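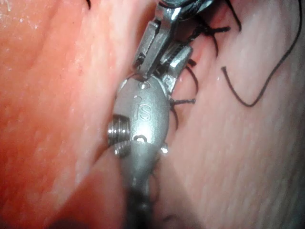
Vous devriez écrire dès la première ligne que vous ne faites que du médical, nous a-t-on fait remarquer après la mise en ligne de l'ancienne version de cette page. C'est fait : Wultora est une agence de traduction médicale installée à Medon, et nous ne prenons ni contrats commerciaux, ni sites de tourisme, ni romans.

Nous traduisons vers le français des notices, des protocoles, des supports de cours et des manuels destinés aux blocs opératoires, aux écoles de soins et aux éditeurs. Les langues de départ sont l'anglais, l'allemand et le polonais. Le polonais vient de l'histoire de la maison : le premier client régulier a été l'imprimerie Jakubowski, qui cherchait quelqu'un pour une série de fascicules d'anatomie et ne trouvait que des généralistes. Nous travaillons toujours avec elle, aujourd'hui surtout pour la relecture d'épreuves.

Chaque texte passe par 2 personnes. La première traduit, la seconde relit en regard de l'original, ligne par ligne. Quand les deux ne sont pas d'accord sur un terme, la question part au client avec les options et nos sources. Cela prend parfois un jour de plus et nous l'indiquons dans le devis.
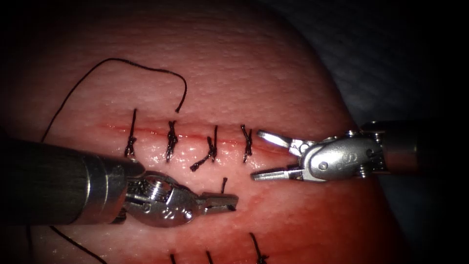
Points séparés au fil noir sur un coussinet de suture.

Notre base terminologique s'appelle Nuvlow. Elle contient 3789 fiches, chacune avec sa définition, son domaine et les variantes que nous déconseillons. Les fiches les plus consultées concernent les sutures, les pansements et l'instrumentation. Le vocabulaire des nœuds à lui seul nous a occupés plusieurs hivers : les usages diffèrent d'une école à l'autre, et certains manuels français gardent des mots que les praticiens n'emploient plus à l'oral. Nous notons les deux. Les clients sous contrat peuvent consulter la base en ligne et proposer des corrections – la plupart des fiches sur la stomathérapie ont été revues de cette façon.
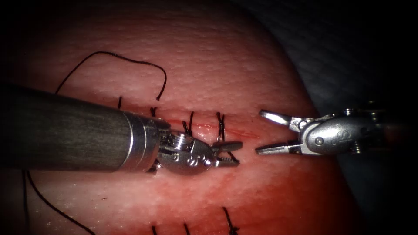
Une révision complète a lieu chaque année en janvier. Les fiches sans source vérifiable sont retirées, puis réécrites si un projet en a besoin.

L'équipe compte une quarantaine de traducteurs et de relecteurs, salariés ou indépendants. Avant de rejoindre l'agence, chacun passe un essai rémunéré sur un texte de 142 lignes, identique pour tous les candidats d'une même langue. Une formation de santé est un avantage, sans être obligatoire. Nous demandons en revanche une vraie pratique de la rédaction en français, car une consigne de soin doit pouvoir être lue vite et comprise du premier coup.

Nous ne sous-traitons pas à d'autres agences. Les documents reçus restent sur nos serveurs et sont effacés à la date prévue au contrat.

Les bureaux se trouvent au premier étage, entrée par la cour. Les visites se font sur rendez-vous. L'agence ferme pour l'été à partir du 13 juillet au soir ; les demandes urgentes déposées par le formulaire sont lues pendant la fermeture, les autres sont traitées à la reprise.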